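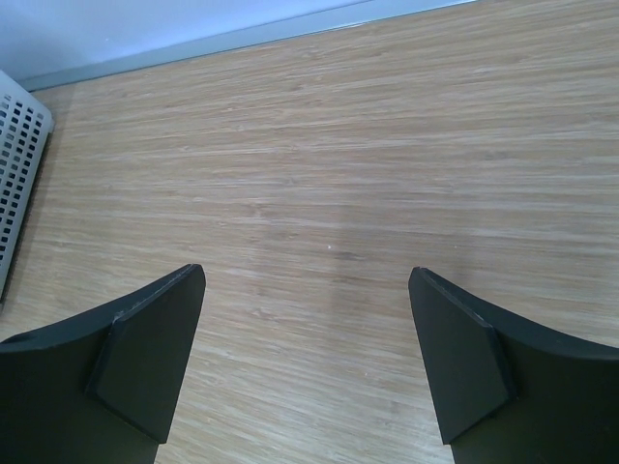
The gripper over the table at the Plondier site, fingers open.

Progress report, September
Project: Onano packing support, Dandach workshop

In this period the arm took over the sorting of small parts on two tables. Before, five people did this by hand for the full shift. All five are still with us – two of them now prepare the bins and check the arm, and the others moved to final packing.

The staff asked for slower movement near the wall side, and Okoth changed the setting. Complaints about sore wrists are fewer than in spring, but we do not have enough months to be sure.

Training took 11 hours per person. We had planned 10. The stop procedure is still not clear to the evening shift, and we will repeat this part in October. The budget for spare finger pads is not yet used.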